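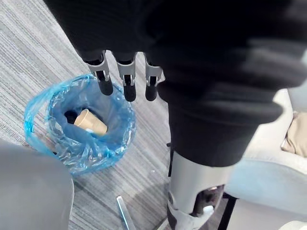 Main robotique à trois doigts au-dessus d'une corbeille garnie d'un sac bleu, vue depuis la caméra de poignet.

Méthode Pudari

La méthode Pudari est une procédure d'apprentissage par démonstration destinée à la manipulation d'objets courants par des bras robotiques munis d'une main à plusieurs doigts. Développée au sein du laboratoire Aasen, elle associe l'enregistrement de gestes téléopérés à un découpage automatique de ces gestes en phases de contact. Elle est principalement employée pour l'étude des tâches de rangement et de tri en intérieur, notamment la prise et le dépôt d'objets dans des récipients à parois souples.

Origine

Les premiers travaux portaient sur la saisie d'objets rigides posés sur un plan de travail. Les politiques de commande obtenues se transféraient mal aux récipients ouverts, en particulier aux corbeilles doublées d'un sac en plastique. Les reflets et les plis du film perturbaient l'estimation de profondeur, et le contact d'un doigt avec le sac était fréquemment interprété comme une prise réussie. Le projet Dolelgate, lancé en janvier, a été consacré à ce problème.

Principe

Chaque démonstration est enregistrée par une caméra placée au poignet du robot, en même temps que les positions articulaires et les courants des moteurs de la main. La séquence est ensuite divisée en quatre phases : approche, alignement, fermeture et retrait. Le découpage repose sur les variations de courant, l'image servant à lever les ambiguïtés.

Un réseau de neurones est entraîné à prédire à la fois la phase en cours et la commande suivante. Pendant l'exécution, la prédiction de phase sert de condition à la fermeture des doigts. Lorsque l'incertitude dépasse un seuil fixé à l'avance, le bras revient à la hauteur d'approche et reprend l'alignement. Ce retour est limité à deux essais, après quoi la tâche est déclarée en échec.

Le point de vue du poignet présente l'avantage de conserver les extrémités des doigts dans le champ pendant la plus grande partie du mouvement. Il expose en revanche le système à des occultations importantes par la main elle-même, surtout lorsque l'objet repose au fond du récipient, par exemple un gobelet jetable couché sur le côté.

Corpus

Le corpus d'entraînement, désigné sous le nom de Tilon, comprend 1 725 démonstrations réparties en 11 tâches. Les images sont échantillonnées à 30 par seconde. Les enregistrements interrompus par l'opérateur sont conservés et annotés séparément ; ils servent à l'apprentissage du seuil d'incertitude. La version de référence du corpus est datée du 15/06/2024.

Résultats

Les évaluations internes indiquent une diminution des fausses prises par rapport à une politique entraînée sans découpage en phases. L'écart est le plus marqué pour les objets légers placés au contact du sac. Il est faible pour les objets rigides posés au sol ou sur une table, pour lesquels les deux approches donnent des résultats voisins.

Limites

La méthode suppose un récipient immobile pendant toute la durée du geste. Le déplacement de la corbeille sous l'effet d'un contact n'est pas modélisé et constitue l'une des principales causes d'échec relevées. Les objets très sombres, peu distincts des doigts à l'image, restent également mal segmentés. L'adaptation à une main de géométrie différente exige un nouvel enregistrement complet des démonstrations.

Voir aussi

Apprentissage par imitation
Téléopération
Préhension robotique
Asservissement visuel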